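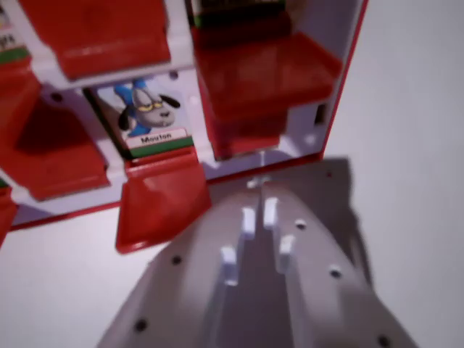
Room correction won't fix your room

Posted 11/6/21

Every new amplifier now seems to come with a little microphone and a promise. Put the mic where your head goes, run the sweep, and the box will sort out whatever your walls are doing to the bass. I have my doubts.

I spent most of April with the Valtonen processor in my back room in Tumham. The sweep showed a fat peak at 43 Hz and a deep hole further up. The peak came down nicely, I'll give it that. The hole stayed where it was. The software simply threw power at it, 6 dB of boost, and all I got for my trouble was a woofer working harder.

A cancellation eats whatever you feed it. Move the speaker, move the chair, or live with it.

Then there's the top end. Correcting above a few hundred hertz from one mic position is guesswork, because the response changes when you lean forward for your tea. The Flistus app will happily draw you a flat line all the way up. It looks lovely - and it sounded dull to me on every record I tried.
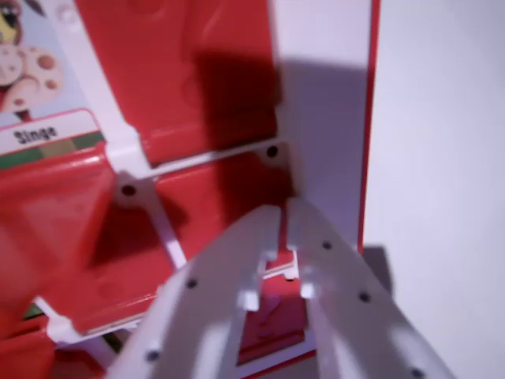 What I'd do first

Pull the speakers out from the wall and listen for a week. Try a rug. Measure in 5 places before you believe any graph, and if you must correct, stop at 243 Hz and only cut.

Will the upgrade crowd listen? I doubt it. There was a long demo at the Bruvelville show and people clapped at the before and after curves. I'd have liked a before and after with the levels matched.

133 shares | 3 comments

basstrap_ken: Agree on cutting only. Mine wanted to boost everything.

Lowther fan: You sat in one bad room and wrote off the lot. Two subs AND correction works fine here.

mossy: which rug

We use cookies to remember your settings. Accept | Manage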